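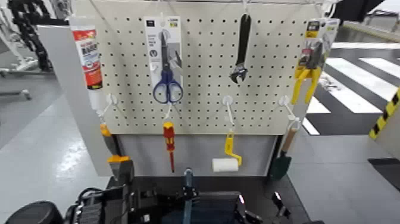

Endano supplies hand tools, fasteners and small hardware to independent stores, most of them in towns too small for a chain outlet. Its replenishment manager agreed to talk on the condition that we print the job title and leave the name out. The conversation dealt almost entirely with slow-moving stock.

"A hardware store makes its margin on things it sells twice a year," the manager said. "The trouble is that every reorder formula in common use was written for things that sell every day."

The company's previous system set a reorder point from average weekly sales and supplier lead time. For an item with sales in four weeks out of 52, the average came out at a fraction of a unit, and the software rounded it down to zero. The item sold out and stayed sold out until a clerk noticed the gap.

"We had one store, Russo, carrying 485 lines in hand tools. On paper the in-stock rate was fine. Then we walked the aisle with a printout. The system had stopped asking for a good part of the slow lines, so they had dropped out of the calculation altogether. An item with a target of zero is never out of stock."

The replacement treats the two halves of the problem separately. One estimate covers the interval between sales, the other covers the quantity per sale. Both are updated only when a sale occurs. The method is decades old and appears in most inventory textbooks. According to the manager, the arithmetic took an afternoon to set up and the item data took until March.

"Pack quantities were wrong. Supplier codes were wrong. Testov had changed its inner carton from ten to six and our file still said ten, so every order came back short and we logged it as a supplier fault. You can't forecast on top of that."

Minimum display quantity was the other adjustment. A hook with a single item on it sells more slowly than a hook with two, in the manager's experience, and customers tend to take the last one for a return or a damaged package. Endano now sets a floor of two for anything that hangs and one for anything boxed.

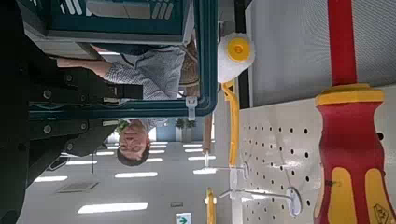 The floor costs money. For Russo it added 400 dollars to the value of stock on the wall, which the owner questioned. "It's a fair question. Some of that is dead inventory. We offered to take back any line with no sale in 18 months, and after that review the store was carrying 442 lines. The cash position ended up slightly better than where we started."

Asked about seasonality, the manager was less certain. Pruning tools and snow shovels are handled by hand, with dates entered by the store. Screwdrivers, wrenches and pliers show a small rise ahead of the holidays, too small to model on the volume of one store. Pooling sales across stores would help, but the item codes differ between Endano's own file and the point-of-sale package, Kurus, that many of its customers run.

"Matching those codes is the next job. We match on barcode where there is one. Where there isn't, somebody reads both descriptions and decides. Bulk fasteners are the worst of it. One store sells a bolt by the piece, the next by the pound, and both call it one unit."

No completion date has been set for that work. Stores already on the new settings receive a suggested order every second week and can change any line before it is released.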